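Flurard bimanual insertion kit, with the Kuvow policy. Review after a month of use

Posted Thursday, May 23, 2024

Short version: good method, annoying packaging. Four stars for the research side, two for the install.

We do contact-rich assembly, two arms, multi-finger hands. Had been using our own imitation baseline since last year and it was stuck. Flurard ships the tube parts, the task configs and a checkpoint of Kuvow, the two-stage policy from the Lullavden workshop paper. Stage one gets both hands into a facing pose. Stage two is a small residual that only looks at finger torque and wrist pose, no vision at all. That second part is why I bought in. Cameras are useless to us once the fingers wrap the part.

Setup. Took way too long. The download link in the manual gives a 404, support sent a new one after two days. Calibration script assumes both arms share a base frame, ours dont, so I had to patch the transforms by hand. Not documented anywhere. If your arms are mounted at different heights, budget an afternoon.

Data. Included set is 1,471 demos, both hands, decent variety in the start poses. Some are clearly junk, the operator gives up halfway and it's still tagged as success. I filtered those out and retrained, and it helped more than any of the hyperparameters did.

Results on our bench, 20 trials per condition, same parts, same start region:
Our old baseline: 9 out of 20.
Kuvow checkpoint as shipped: 13.
Kuvow retrained on the filtered set: 17.
Retrained, residual stage switched off: 10.

So nearly all of the gain is the residual. The paper sort of says this but buries it in an appendix. 20 trials is small, I know. Would not fight anyone over 13 versus 10.

Failures were mostly angle. One tube level, the other coming up at a slant, and stage one decides that's good enough and hands over too early. Residual can fix a small tilt. Can't fix a big one, it just pushes. We ended up adding a plain angle check before the handoff and that cleared up most of it. Should be in the box honestly.

Also tried the Oshima planner in place of stage one, back in April. Cleaner approach poses, a lot slower, and it wants a full model of the hand. Went back to Kuvow after a week.

Parts are fine. The collar on the tubes gives the fingers a consistent stop, nice touch. Would of liked a second diameter included, you have to order that seperately and shipping is slow.

Buy it if you already have two arms running and somebody who can read the code. Skip it if you need something that works out of the box this week. I'll rerun everything with the second diameter when it gets here and update the numbers. 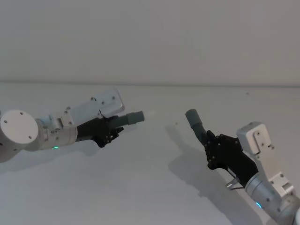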